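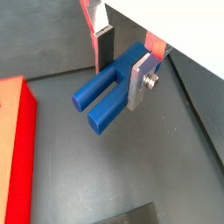
We finally have a number I'm happy to write down! Martim and I have spent most of March on the fork insertion task (the blue U-shaped part, one round prong, one square), and on Thursday the new policy got through 13 attempts in a row before it fumbled one.

The change is small. The old version learned where the gripper should go. The new one learns where the prongs should go, and the gripper just follows along. Same arm, same 2,000 demonstrations, same wrist camera, only the targets are written in the part's own coordinates. If the fingers close on the base block a bit crooked, the old policy carried that error all the way to the end. Now it gets corrected on the way in, and watching the wrist tilt itself a few degrees to make up for a bad grip is a real joy.

The round prong matters more than I'd guessed. It doesn't care about roll, so all the roll information has to come from the square one, and when we blurred that half of the view the success rate fell off a cliff. Lurdes predicted this weeks ago and I owe her a coffee.

Still bad: glare. We trained with 3 lighting set-ups and it shows. Bernardo wants to try 5, plus some random brightness changes, and I'd like to see what happens with a part in a different colour before we touch anything else. Training run is going tonight, so more when I've got the plots.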